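Laddale Discography Data, README

Contents: release, track and lineup records for bands that worked in and near Laddale, plus the catalog of the Islow label. Last revised Sunday, May 17, 2020.

Files

releases.csv - one row per pressing, 325 rows. A reissue with a new catalog number gets its own row and points back to the first pressing through parent_id.
tracks.csv - one row per track per pressing, 1837 rows. Running times are in seconds, taken from the sleeve where the sleeve gives them.
lineups.csv - one row per player per release. Guest players carry the flag G.
labels.csv - 13 rows, including Islow and its short-lived cassette arm, Kan.

All files are UTF-8, comma separated, with a header row. Empty fields mean unknown. A zero in track_seconds is an error and should be reported.

Running times

Sleeve times on the early Islow albums often disagree with the side totals printed on the labels. Side totals were added up again by hand from the track times. Where the two differ, side_seconds holds the new sum and side_printed holds the label figure.

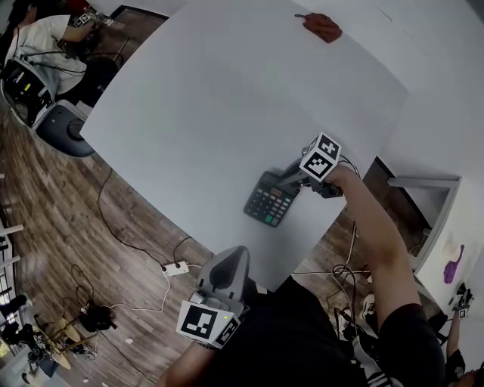 One user of the first version objected that the new sums leave out the gaps between songs, so a side always comes out shorter than it plays, and asked for the printed figure to be the default. Both columns stay. Use side_printed if you need playing time and side_seconds if you need music only.

Band names

Vakumon recorded under two spellings before the second album. Both are kept in name_as_printed, and artist_id is the same for all of their releases. Do not join on the printed name.

Pressing dates

Dates come from the label's own order books where these survive. The rest were worked out from matrix numbers and carry the flag M. An M date is good to the year and no closer, even when a month appears in the field.
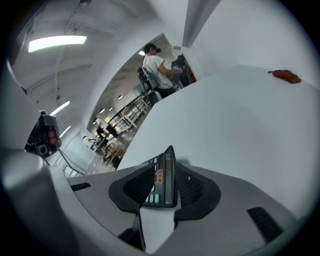

Kan cassettes have no matrix numbers. They are dated from mail-order lists, and the date given is that of the first list on which the title appears. Most runs were 100 copies. Dubs made to order after a run sold out are not counted as separate pressings.

Known gaps

Live tapes sold at shows are missing. Songwriting credits are blank for most compilation tracks. The next revision is planned for June and will add B-sides from the Islow singles.

License

Free to use with credit. Sleeve art is not included.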